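Wutard moves returns picking to robot arms at Wesley site

Wutard has put robot arms on the mixed-item picking benches at its Wesley returns warehouse, and the people who used to pick there by hand have been given other duties. The change took effect in May after a trial on one bench.

Returned goods reach the benches unsorted in open bins. Under the old setup a picker took out each item, scanned it and put it on the outgoing belt. The arm now does the lifting. A worker at a screen watches up to 3 arms and steps in when the software, supplied by Prastance, can't settle on a grip.

Of the 21 people on the picking crew, 18 have stayed in the department. Most work at inspection tables, where returned items are checked for damage and graded for resale. The other three moved to outbound packing at their own request. Wutard said base pay is unchanged, but the hourly pick bonus has been dropped and replaced by a flat shift payment.

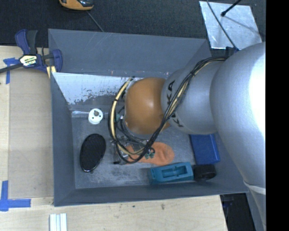
Who decides what happens when the arm can't pick something up?

The screen operator does. The software makes a set number of attempts, then stops and puts the item on a list. The operator can choose a new grip point, skip the item or send the whole bin to a hand station.

Flat items and items lying against a bin wall cause the most stops, according to shift lead Bezawit Sisay. "The old job was hard on the shoulders. This one is hard on the eyes," she said. Operators change places with the inspection tables every 60 minutes, a rule the crew asked for during the trial.

Training for the screen job takes 20 hours. It covers restart steps, lockout and basic fault codes. Repairs are still handled by Worku, the outside maintenance firm, which now keeps a technician on the late shift.

Wutard has not said whether its other warehouses will follow.

Comments (3)

packline_dee
Flat shift payment is fine if you were slow. I made good money on that bonus.

R.T.
What happens on nights when the technician goes home? We had a conveyor down until 6 a.m. last winter.

oldforklift
Did grading returns for four years. It's more interesting than picking but you need decent lights over the table.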